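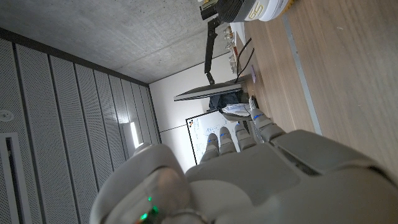

Reviews > Robot hands > Morneck hand, five-finger

I've had the Morneck on the end of our arm for 56 days now and I keep finding excuses to use it. Before this we ran a plain two-jaw gripper for years, and it was fine, it picked things up and put them down, but I can't say I ever stayed late to play with it!

Ordering was through Dorkidano, who carry the whole Morneck range. The hand came in a foam-lined case with the mounting plate, two cables, a bag of screws and a thin printed manual that somebody has taken real care over (the wiring page is a fold-out, bless them). I had it bolted on and moving before lunch. The only hold-up was my own fault, as I'd plugged the data cable into the wrong port and spent a while blaming the software.

What I love most is how the fingers close. They're gray segmented links, quite slim, and they come in together with a smoothness I wasn't expecting at this price. You can set each one separately or use the ready-made grasps, and I've ended up using the ready-made ones far more than I thought I would. The pinch is great for small caps and pens. The wraparound one is my favorite, especially for bottles, where it settles around the shape and you can ease the force up a little at a time.

Each finger has a little blue light near the middle joint. I took these for decoration, but on our unit they go out when a finger drops off the bus, and that has already saved me one long evening of poking at connectors. There's a green one down by the base of the thumb too, for power.

We gave it a proper workout with the Kairys practice set, a box of awkward household shapes, 132 tries in all. I won't pretend it was perfect. Flat things are hard. A coin on a wooden desk beat it nearly every time, and a playing card wasn't much better. Mugs by the handle, though? Lovely. Almost 30 of the misses were the coin and the card, so take those two out and I'd be a very smug owner.

Gripes, then. The thumb shell is big and round, and if your camera sits at the wrist, as ours does, it takes up a fair bit of the view. Tilting the camera bracket helped some. The fan is louder than I'd like in a quiet room. And the spare fingertip pads cost 230 for a full set, which made me wince, so I bought a set from Bukdale to try instead. They fit, but they're a touch slippery and I went back to the originals after a week.

Would I buy it again? Yes, and I'm already trying to talk my way into a left-hand one. If all you do is move boxes from one place to another, stick with two jaws and spend the money on something else. If your objects are all different shapes, put this one on your list, and get the longer cable when you order. The standard one is tight once the wrist starts turning.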